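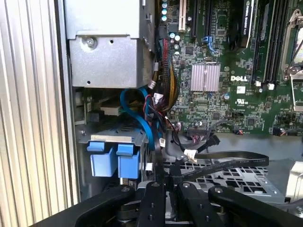 Inside of a workstation with the cover off: blue drive handles, data cables and the Dell board.

Frequently Asked Questions – Used Workstations, Spare Parts and Recycling

Brurkcombe Computer Reuse
Last updated 11 March 2020

Which computers do you accept?

We accept desktop computers and workstations from offices, schools and private persons. The brand is not important for us. It can be complete or with parts missing. We do not accept monitors with a picture tube, and we do not accept printers at the moment. Laptops we take only at the Priltside counter.

Must the computer be working?

No. A machine that does not start can still have a good power supply, good memory or a graphics card which somebody is looking for. Please write on a piece of paper what the problem was and tape it on the case. Even two words like "no picture" save us time.

What happens with my hard drive?

The drives come out first, before any other work. In many workstations each drive sits in a plastic carrier, and you press the two sides together and pull. You are welcome to take the drives out at home and keep them. If you leave them inside, we erase them, and if the erasing fails we drill them. For companies we can write a certificate with the serial numbers. It costs $3 per drive.

I want to remove the drive myself. How do I do this?

Shut down the computer, pull out the power cord, and press the power button once more for a few seconds. Lay the case on its side and open the cover. Disconnect the data cable and the power cable from the drive by holding the connector and not the wire. Some data cables have a small metal clip which you must press. Then slide the drive out with its carrier. Please give us the carrier back if you can, it is very hard to find the right one later.

In which order do you take a computer apart?

After the drives we remove the expansion cards, then the memory, then the processor with its cooler. The board and the power supply come after this. The order can be different when the power supply is covering something we need to reach. The empty case goes to metal recycling, except for a few models where people ask us for the side covers.

Why do you remove the processor before the board?

We test and sell processors separately. On many boards the processor is held by a metal frame and a lever. You push the lever down a little, move it to the side and let it come up slowly. The contacts in an open socket bend very easily, so please do not touch them with your fingers. If you want to sell or donate a board without processor, put a plastic cap on the socket. We have a box with caps at the counter and you can take one free of charge.

Can I open the power supply and clean it?

Please do not do this. The parts inside can hold a dangerous charge also after the cord is out. You can blow the dust from outside with compressed air. When you order a replacement, send us a clear photo of the specification label. We compare the watts and the connectors – the shape of the metal box is also important, because some manufacturers use their own size.

Do you sell graphics cards for workstations?

Yes, when we have them. Professional cards go quickly. Measure the free space in your case before you order and look if your power supply has the connector for the card. We keep more than one generation, so write us the exact model of your computer.

How long is the guarantee on used parts?

Power supplies and graphics cards have 100 days. Memory and processors have 9 months. Cables, carriers and screws are sold as they are.

Do you collect from companies?

Yes, if you have nine computers or more. For smaller quantities please bring them to us. Our partner Zanetti does the transport, and you get the pickup date from them and not from us. For large projects, up to 2,000 machines, please write to us early. In September the calendar is always full.

Where do the other materials go?

Boards we cannot sell are sent to Emoto, where the metals are recovered. Copper wire, aluminum coolers and steel are sorted here in the workshop. Plastic is the most difficult – we separate it by type when there is a marking on it.

My question is not on this page.

Write to Khurram Malik at the Brurkcombe workshop or ask at the Priltside counter. Please put the model name in the subject line, and for a question about a part add the part number from the label.
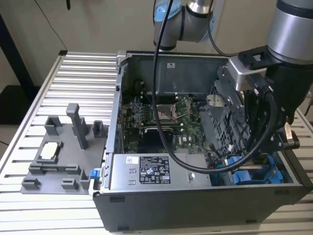 Answers come normally within three working days. If you have asked for a reserved part, we keep it for you until we have answered, and then for nine days more.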